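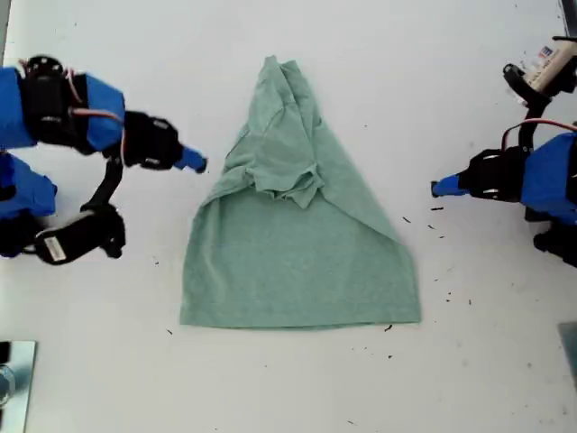
A green T-shirt, partly folded, on a white tabletop.

Hurer Birth Center opens newborn follow-up clinic for families in Unddale

Families in Unddale whose babies had a hard start in life will soon have a place close to home to bring their questions, their worries and, of course, their little ones. The Hurer Birth Center has announced that its new newborn follow-up clinic will open its doors in January, on the ground floor of the old Pliton building, just across the parking lot from the main entrance.

The clinic will see babies who were treated for jaundice after birth, babies who came early, and babies who had an injury to the nerves of the shoulder and arm during delivery. That last group is the one the center has been hoping to serve better for quite a while now. Until this winter, parents who were told their child had a brachial plexus injury (the name doctors use for damage to the bundle of nerves running from the neck down into the arm) had to drive to Rashti for nearly every appointment, and anyone who has made the trip over the ridge with a crying baby in the back seat will know what that can do to a day.

"We have wanted this for our families for years," the center said in a letter sent to parents earlier this season. "A mother who gave birth in our building should be able to come back to our building and ask how her baby is doing."

Last year the center delivered 1462 babies, its busiest year so far. Of those, 69 were referred to a specialist outside the county for one reason or another in their first months. The center expects that a good many families in the same position this year will be able to have most of their visits in town, though surgery and some kinds of nerve testing will still be done in Rashti. Staff there have agreed to share records with the new clinic, so parents won't have to carry a folder back and forth or explain the whole story of the birth again to every new face.

The new space has four exam rooms, a therapy room with soft mats on the floor, and a small room with a door that closes for nursing or pumping or simply sitting down for a minute. There is a changing table in each of the restrooms, including the men's, something a number of fathers asked for when the center held its open evening in the fall. Strollers can come right in from the parking lot without a step. The side door by the pharmacy is still waiting for its ramp, so please use the front.

Early visits matter a great deal with nerve injuries of the arm. A baby may hold one arm limp at the side, or keep the hand turned inward, or startle with one arm and not the other. Many of these injuries are mild and get better over the first weeks and months, but some don't, and a therapist needs to follow the child's progress closely in order to tell which is which. Gentle stretching, taught to parents and done at home several times a day, helps keep the joints from getting stiff while the nerves heal. If movement hasn't returned as hoped, the family can be sent on to a surgeon in good time.

Jaundice visits will be a good deal simpler. Most newborns turn a little yellow in the first days, and for most of them it passes with plenty of feeding. Still, a high bilirubin level that goes untreated can harm the brain, and the center would much rather see ten babies who turn out to be fine than miss the one who isn't. Parents who notice the yellow color spreading to the belly or legs, or whose baby is very sleepy and hard to wake for feeds, should call the same day and not wait for a scheduled visit. The phone line will be answered around the clock – nights and holidays too – by a nurse from the maternity floor.

For babies born early, the clinic will keep an eye on weight, feeding and the first milestones, such as lifting the head, reaching, and rolling over. These visits are set by the date the baby was due, and not only by the birthday, which can be confusing at first, so the nurses have made up a simple card with both dates on it that parents can keep on the refrigerator. Babies in this group will be seen regularly until they are two years old, and longer if the family or the doctor feels it's needed.

The clinic will also offer something the center has never had before, a review visit for parents who would like to go back over what happened at the birth. Many mothers leave the hospital with only a blurry memory of the last hours of labor, and it can be weeks before the questions come. Why was the delivery so fast at the end? What did the monitor show? Was help called for when it should have been? At a review visit, a midwife and a doctor will sit down with the family and go through the chart with them page by page, for as long as it takes. Parents are welcome to bring a grandparent or a friend along, and they may ask for a copy of the records to take home, as they may at any other time. They don't need to give a reason.

Some families will still want an opinion from someone outside the center, and that is perfectly all right. The front desk keeps a list of independent clinics and parent groups in the region, and asking for it will have no effect on a child's care.

Opening hours will be from 9 in the morning until late afternoon on weekdays, with the therapy room staying open a little longer on some days for parents who work. A schedule will be posted by the entrance and mailed to families already on the list. Interpreters can be arranged for any visit if the desk is told ahead of time, and there is no charge for that.

Babies born at Hurer can be signed up before they go home from the maternity floor. Those born elsewhere are just as welcome, but will need a referral from their own doctor or midwife, along with the discharge papers from the hospital where they were born. Older babies who are already being seen in Rashti can switch over at their next appointment, or stay where they are if they have grown fond of their therapist there – quite a few have, from what parents tell us.

On the day of a visit, it helps to dress the baby in something that opens all the way down the front, and to bring a blanket, a spare outfit and whatever the baby usually eats. Brothers and sisters may come along too. There is a corner with books and blocks in the waiting area, and the center is still glad to receive picture books in good condition, which can be left at the main reception desk.

Calls for the first round of appointments are being taken now through the maternity floor. Families who were seen in the past year and haven't yet had a letter are asked to check that the center has their current address.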